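Furero Lost Property Records: Data Card

Summary

The Furero records are a table of items handed in at the lost property desks of two public transport operators, Rumton and Jinov. Each row stands for one item and gives its type, main colour, the kind of place where it was found and whether it was claimed. The table has 151 rows and 12 columns. It is intended for teaching and for small studies of how lost items are recorded.

Source of the records

Desk staff completed a paper form for each item. The forms were copied into the table by the Furero project office and checked by a second reader. Names, telephone numbers and ticket details were removed before the records left the operators. 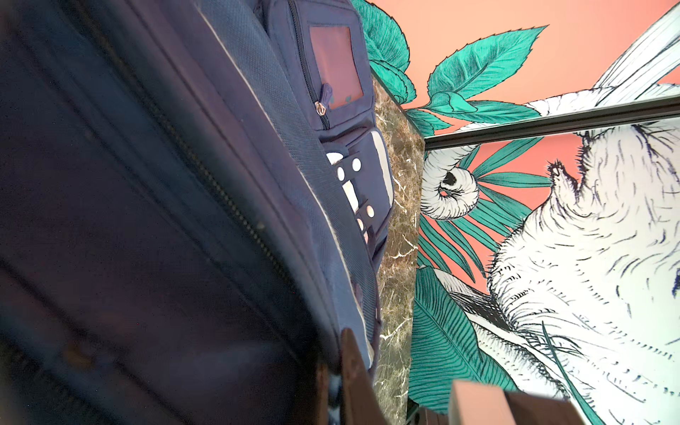

Item type: bag. Main colour: navy.

Colour terms

Staff were free to write any colour word on the form. The project office reduced these to a fixed list of plain terms. The original wording is kept in the column colour_raw. Where a form gave more than one colour, the first is treated as the main colour.

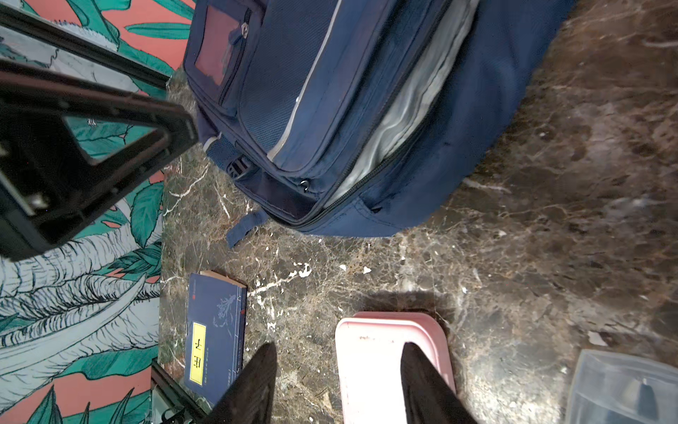
Đinh wrote that the fixed list hides useful differences, and asked that dark blue and navy be kept apart in the next release. The project office has accepted this request. Until then, users who need the finer terms should work from colour_raw.

Claims

Of the items listed, 78 are marked as claimed. A blank in the claim column means that the form was not completed and should not be read as "unclaimed". The two operators keep items for different lengths of time, and claim rates should not be compared between them without allowing for this.

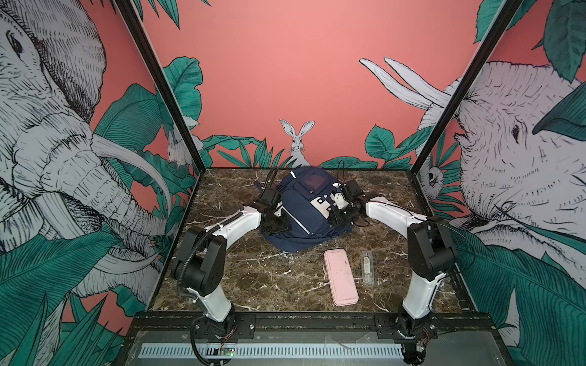
Illustrated walls and a dark brown marble surface.

Known limits

The records cover only items that reached a desk. Umbrellas and gloves are likely to be under-recorded. Rumton changed its form in June, and the place column is less detailed before that month.

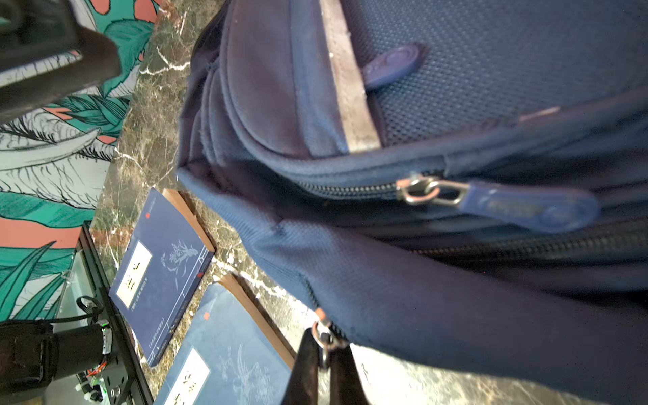 Terms of use

The table may be copied and shared for non-commercial purposes, provided that the Furero project office is named as the source. Corrections should quote the row number and the version of the table in use. The current release is version 2.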